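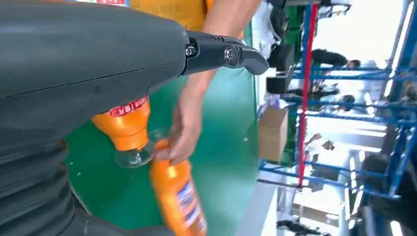 Running a shared storeroom without a storekeeper
Speaker notes, Suha Saab

Slide 1. Opening

Thank Folke Ljungberg for the introduction. Mention that the slides will be up on the Verport page by the end of February.

I look after supplies for a building with 22 tenants. Most of them are small. A couple are one person and a bench. They share a loading area, a kitchen and one storeroom, and the storeroom is what I'm talking about this morning.

Ask for hands: who shares a storeroom with another group? Who has run out of something in the past month that the system said was in stock?

Slide 2. How we used to do it

There was a clipboard on the back of the door. You wrote down what you took. It worked while there were only a few of us, and stopped working when people began coming in after hours. The pen went first. Then people wrote "tape" and didn't say which tape.

Ingegerd Sjögren kept the orders going in those years from memory. When she took six weeks' leave we ran out of gloves, bin liners and printer labels in the same fortnight. Pause here, people usually laugh.

Slide 3. What we tried that didn't work

Barcode scanning with Surik. Nothing wrong with the software. It wanted every item scanned in and out, and people carrying a box in both arms won't put it down to scan it. After two months the figures on the screen were further off than the clipboard had been.

Locked cupboards. Covetti quoted us for a cabinet with swipe access. We trialled one. Tenants started keeping their own stash under the bench so they wouldn't need the swipe card, and our orders went up.

Don't spend long on this slide. If anyone wants the costs, take it at the break.

Slide 4. Two bins

The method is old and plenty of hospitals use it. Every item gets a front bin and a back bin. You take from the front. When the front one is empty you pull the back one forward and drop the card from it into the tray by the door. The card is the order. I empty the tray at 2 every afternoon.

Points to make:
The card has the item name, the supplier, the order quantity and the shelf.
The back bin has to hold enough to last until delivery, plus a bit. For us delivery is slow in winter, so we size for winter all year.
Don't let anyone top up the front bin from the back one. It feels tidy and it breaks the whole thing.

We use Panasiuk bins because they stack and the card slot is on the front. Any bin with a card slot will do.

Slide 5. Naming things

This took longer than the bins. Tyyne Heiskanen went through the old order sheets and found 21 names for what came down to a handful of kinds of tape. We now go by what it is, then size, then colour. "Tape, masking, 24 mm, blue." Never the brand first, as brands change when the price does.

Read out two or three of the old names if there's time. "The good tape" was one.

Slide 6. Walking the shelves
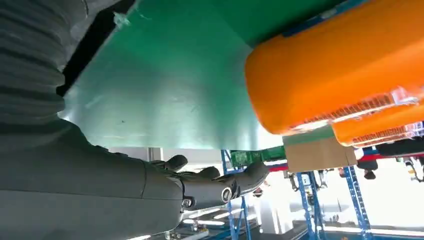 By the green panel, Verport

Once a week somebody walks through with the card list. The job is to look for bins in the wrong spot, missing cards, and things left on the shelf that don't belong to anyone. It takes as long as a cup of tea. We rotate it among the tenants and the roster is taped to the kitchen fridge.

What the walk turns up most often is decanted liquids. Someone pours a cleaner from a large container into a smaller one and doesn't label it. Our rule is that an unlabelled container goes on the bottom shelf with a date on it, and gets disposed of properly at the end of the month. Check your own state's rules on this. Ours came from Valter Strand, who does our safety inspections, and he's happy to take emails.

Slide 7. Money

Each tenant pays a flat share. We looked at charging by use and decided the bookkeeping would eat whatever it saved. The float is $1,000 and it gets topped up each quarter. Anything special, such as solvents or odd-sized boxes, the tenant orders and pays for separately and keeps in their own space.

Somebody will ask about heavy users. There are two in our building. We talked to them and they now pay a larger share. It was a short conversation.

Slide 8. If you want to start

Pick one shelf. Gloves and tape are good candidates as everyone uses them. Run it for a month before you buy bins for the rest. Write the cards by hand at first, you'll change most of them.

Put the card tray where people walk past it on the way out. We had ours at the far end of the room to begin with and cards went home in pockets.

Leave ten minutes for questions. Spare cards are in the blue folder, hand them round. Folke has the room until noon and needs the chairs put back.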